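Feltley Arts Forum > On Stage > Reviews and chat

Thread: Volance at the Murakami - anyone been yet?

tapshoes_deb
So I went last night, second preview. Still sorting it out in my head. Quick version - first half gorgeous, second half I got lost. No program notes at all, just a cast list and an ad for the bar. Is it meant to be one woman's story or seven different ones? Seven dancers, all in the same green coat, all swapping places. My sister thought they were all the same person. I thought they were a family. Didn't ask anyone, had a bus to catch.

rowF_regular
Same person. Has to be. The coat gets passed down the line right before intermission and whoever has it does the falling solo.

tapshoes_deb
But they all HAVE coats by then?

rowF_regular
Not the one at the back. Watch her next time. She's bare armed until the bells.

mothballs
Went to the matinee. Loved it, no notes. Well one note. The music is way too loud from the balcony. There's a low drone under the whole river section and it made my teeth hurt. Took my earplugs out for the cello bit and regretted it.

gil_in_the_gods
Going to be the grump here. I thought it was thin. Fifty minutes of good stuff stretched over two hours. The duet on the staircase is as good as anything I've seen at the Murakami and then they do it agian, slower, with the lights down. Why. Waraporn Srisuk can obviously choreograph, the group stuff is so sharp, but somebody needed to sit her down and cut a third of it.

rowF_regular
Disagree completely. The repeat is the point. First time she's being carried, second time she's the one doing the carrying. Same steps, weight goes the other way.

gil_in_the_gods
I got that. I got it in the first minute. There were nine more.

mothballs
lol. ok but the slow one is where I cried so

tapshoes_deb
Wait, was it that long? Didn't feel it. The second half felt long to me but not there. More the part with the letters.

pennywhistle
What's seating like? Haven't been in since they redid the stalls. Thinking of taking my mom in June if it's still on, she has a bad knee and needs an aisle.

rowF_regular
Aisle on the left is better, more leg room. Avoid the last two rows, the overhang cuts off the top of the staircase and you lose the whole opening. Box office will swap you if you call. Don't do it online, the site just spins.
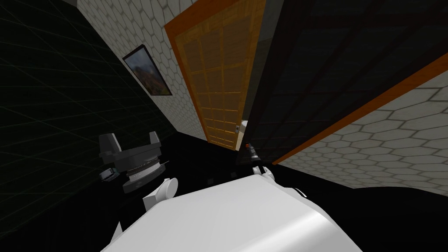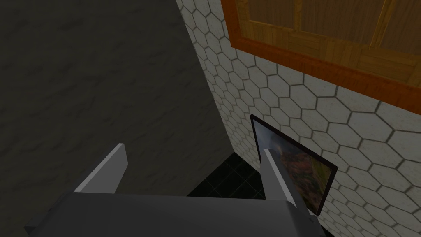
kestrel88
Coming in on gil's side, sort of. Saw the first version of this, when it was a short piece on a mixed bill, and it was tighter. No letters scene, no voiceover, one cello. All the new material is fine by itself but it explains stuff that used to just sit there. The voiceover telling us the river is grief, I mean, come on.

mothballs
I missed that there was a voiceover?? Is that what the mumbling was

kestrel88
Yes. From the stalls you get every word, sadly.

tapshoes_deb
Ok that makes sense of the letters then. I thought she was reading them out loud and her mouth just wasn't moving. Feel a bit dumb now.

gil_in_the_gods
Not dumb. It's unclear. There's a difference between mysterious and unclear and this falls in the second bucket a lot.

rowF_regular
You said it explained too much two posts ago

gil_in_the_gods
kestrel said that. I said it was long.

rowF_regular
Fair, sorry. Reading on my phone on a break.

vostexfan
Did anyone see Vostex, her last one? Trying to decide if this is worth the drive. Vostex I walked out of, hated the strobes. If it's more of that I'll save my gas.

rowF_regular
Nothing like it. No strobes. Some haze in the river bit, and one very bright white flash at the bells, there's a sign up in the lobby. Otherwise pretty soft all through. Mostly side light, lots of shadow on the back wall.

mothballs
Way gentler. I hated Vostex too and I'd go back to this tommorow.

kestrel88
Liked Vostex more, for the record. At least it was nuts.

pennywhistle
Called the box office, got two on the left aisle, row H. Guy was nice. Said they're adding a talk after one of the June nights but no idea which, and he said the running time might come down before then - they're still fiddling with the second half.

gil_in_the_gods
Told you.

tapshoes_deb
Oh if they cut the letters I might go again. Don't let them touch the staircase though. Either one.

mothballs
Seconded. And turn the drone down.

rowF_regular
Going again at the end of the run, will report back on what's changed. If the coat thing goes I'm writing someone a letter.

vostexfan
ok, booked. Balcony, it was all that was left at the cheap price. Bringing earplugs.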